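About Stodeck

Stodeck is a small school for evening and weekend learning in Clurumcombe. We are open to adults and to young people who have finished their compulsory school. Stella Temba began it with three pupils in the back room of her house, and in the first winter she taught everything herself - English, book-keeping and a little sewing.

Today we have our own building in Jolside Lane, with two classrooms on the ground floor and a workshop upstairs. The kitchen is shared by all. Please wash your cup.

Most of our pupils work in the daytime, so lessons start at half past six in the evening. A course lasts one term and you can join up to 50 hours of teaching in it, depending on the subject. Languages are still the biggest part of our work. We teach English for beginners, Swahili, and writing of letters and applications, and for these you do not need any certificate from before.

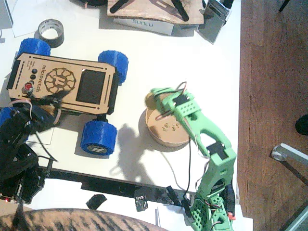
The fee is the same for every course and it can be paid in three parts. If the money is difficult for you, speak with the office before the term begins and we will look for a solution together. We do not ask for papers from your employer.

Wafula Athumani joined us as head teacher after many years at the secondary school in Kashindye. He made the groups smaller and he also started the reading evening, every Monday, where pupils bring a text in any language and read it aloud to the others. Guests are welcome on this evening and it costs nothing. Sometimes there is soup.

Our teachers are all paid for their hours, also for preparation. This was important to Stella from the beginning and it has stayed so.

New courses are announced in May. You can visit a lesson first, before you decide - only tell the office one day earlier, so that the teacher knows you are coming. The entrance is at the side of the building, by the bicycle stands, and the bell is marked with our name.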